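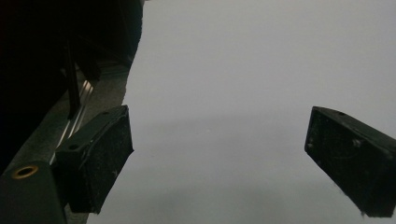

Rendlow 16 Countertop Chile Roaster
by Altia
Item no. 2692
In stock at Nellden Restaurant Supply. Ships from our own warehouse, usually next morning if you order before noon.

Gas drum roaster for poblanos, Anaheims, Hatch types, jalapeños, tomatillos, even corn if you husk it first. 16 inch drum, perforated stainless. Fits on a normal prep counter, under a hood. Made for small kitchens that do chiles en nogada or rellenos in season and don't want to stand over a burner all afternoon with tongs.

Quick facts
Drum: 16 inches long, perforated stainless
Burner: single bar, natural gas or propane (say which when you order!!)
Drive: electric motor, two speeds, plus hand crank if the power goes
Feet: rubber, screw in, adjustable
Drip tray: slides out the front
Hood required: yes. Always. Indoors it makes a lot of smoke
Dishwasher safe: tray only. Not the drum, it won't fit anyway

How it works
Load the drum halfway. Not more. Latch the door, light the burner, pick a speed. Low for poblanos, high for little stuff. Skins should be blistered black in patches, not all over. Tip them straight into a covered pan and let them steam before you peel. If you overfill, the ones in the middle just go soft and you'll be picking skin off with a knife.

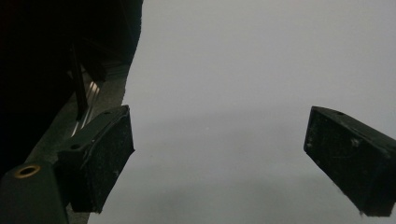 Both black pads, wide open.

What's in the box
Roaster body, drum fitted
Hand crank
Drip tray
Gas hose, no regulator (order seperately, see below)
Two spare door latches
Altia manual, English and Spanish

Not in the box
Regulator. Stand. Cover. We carry all of them, ask for the Rendlow kit and it goes on the same pallet.

Which one do I need?
Get the Rendlow 16 if you're a cafe, a truck, a taqueria, a church kitchen doing one big dinner in September. If you're roasting for a market stall all day long, look at the Altia Ban instead. Bigger drum, floor standing, wheels. Needs a lot more room and you can't really lift it. Same burner parts on both, so spares swap over. Door latches do not swap, people keep ordering the wrong ones.

Cleaning
Let it cool. Pull the tray, scrape it, wash it. Brush the drum out with a dry stiff brush, then wipe. Seeds get in the holes by the door, use a toothpick or the end of a skewer. Do not hose the motor end. A water-damaged motor isn't covered and we do check.
Wipe drum with a little oil if it's going away till next season. 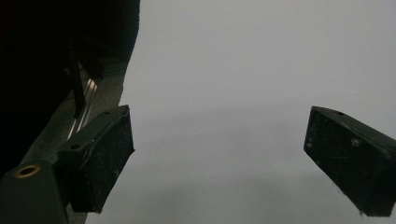

Pale flecks on the black pad, gray behind.

Warranty
Altia covers the motor for 1000 hours of running, the drum for 3000. The hour meter is on the back next to the switch. Latches, hose and feet are wear parts, no cover. Keep your invoice, email is fine.

Returns
Unused, in the box, we take it back and you pay freight. Used, no. Sorry, it's a food thing. Damaged in shipping, take pictures before you sign the slip and call us the same day.

Questions we get
Can I run it outside? Yes, on propane, out of the wind. Flame goes out in a breeze and you have to start over.
Does it do nuts? No. Walnuts fall through the holes. Blanch and peel those by hand like everyone else.
Dried chiles? No, they scorch. Use a comal.
Is it loud? Louder than a mixer on low. You can talk over it.
Can I convert gas types later? Yes, there's a jet kit, have a licensed gas fitter put it in.
Can I rent one? Not from the website. The Nellden store sometimes has a floor unit going out for the weekend, call and ask.

Lead times
August and September get busy, everybody wants one the same week. Order in July if you can. Backorders go out in the order they came in, no exceptions, please dont ask the drivers.

Add to quote / Print spec sheet / Parts list for item 2692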